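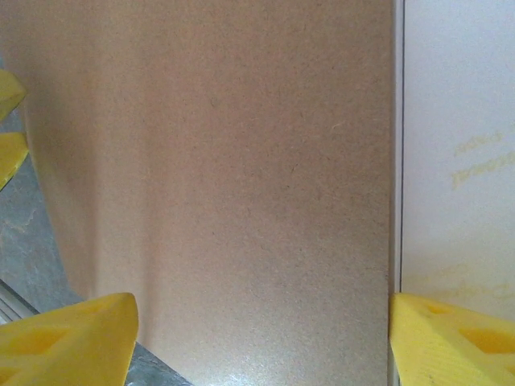 Stileck support asked whether the grasp planner drops out on every run. It doesn't, bless it, only 9 in 20.

October 2025, posted by Lytvynenko

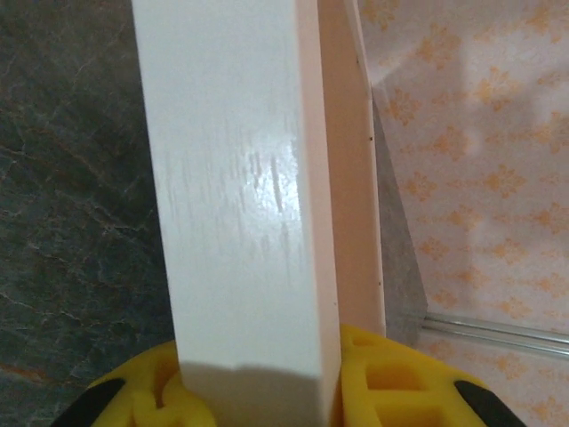 Our planner build is 646, and I've grown fond of it, quirks and all. The mask splits on long pale parts, like the white bar in the yellow gripper, so I raised the merge threshold to 101. 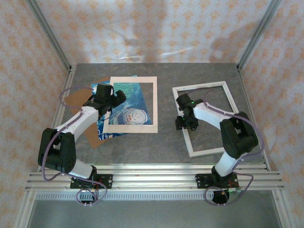
Both arms share one planning queue, so I restarted that too,

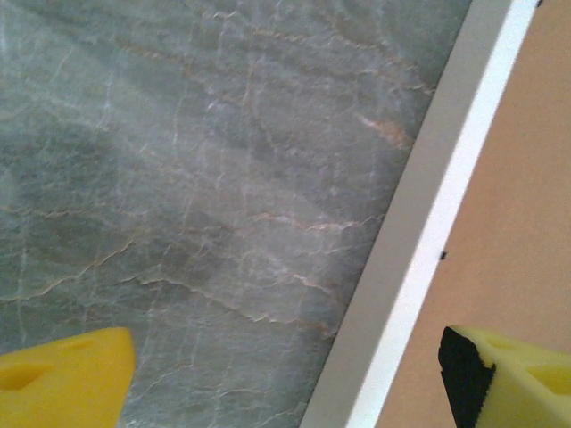

and then reloaded the camera transforms. Ticket stays open, with my thanks!

Recent tickets
Prarkside: queue timeout
Dustby: stale transforms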